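Lost property sale moves to Kustier hall

The yearly clearance of lost and leftover goods in Haugland will be held at the Kustier hall this Saturday, after outgrowing the library foyer where it had been run since it started.

Doors open at 8 in the morning and close at noon. Entry is free. Everything that does not sell goes to the Veden recycling depot the same afternoon, apart from clothing, which is sent on to the Heline thrift store.

Organizer Karla Huerta said the goods come from the arena, the pool, both schools and the bus line, along with items turned in at the end of the summer market. Anything with a name on it has been held for three months and the owner phoned. Phones, keys, wallets and prescription glasses are kept back and will not be on the tables.

The larger things are priced one by one. Last year those included a cello case, two child car seats that had to be withdrawn because they were past their expiry dates, and a canoe paddle that drew the highest bid of the day. Bikes are handled separately by the town and are sold in the spring.

Small items have always been the slow part. They arrive mixed together, the contents of desk drawers and coat pockets and the bottoms of lunch bags, and until now they were tipped into boxes and sold by the scoop. Buyers complained that they were paying for a good deal of garbage along with the odd useful piece. This year the small goods are being gone through bin by bin before the sale, with cutlery, toys, craft supplies and hardware put into separate trays and wrappers and broken bits taken out.
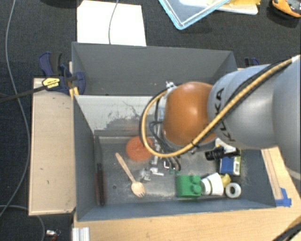 Reet Jõgi would have preferred the scoops left alone. Half the fun was getting home and finding out what was in the bag, she said, and her grandchildren still play with a set of mismatched game pieces they got that way. She said she would come regardless, but she did not expect to stay as long.

Uldis Uibo took the other side. He bought three scoops last year looking for cupboard knobs and ended up with one knob and a lot of bent forks.

As a compromise, one table near the back door will still offer unsorted scoops, at the old price of a dollar. Trays of sorted goods will be 50 cents an item or five items for two dollars. Payment is by cash or debit.

The sale raised $1,335 last year, the most so far. Of that, $700 went toward new benches at the outdoor rink and the rest was put aside for the hall's front steps, which are due to be repaired once the ground dries out. Proceeds this year will go to the steps as well.

Parking at the hall is limited to 15 stalls, and two of those are reserved for people with accessible permits. Drivers are asked to use the gravel lot across from the feed store and to leave the laneway clear for the Veden truck, which will be backing in shortly after noon.

People who think they may have lost something can come by the hall on Friday between 4 and 6 p.m. to look through the tables before anything is sold. They will be asked to describe the item first.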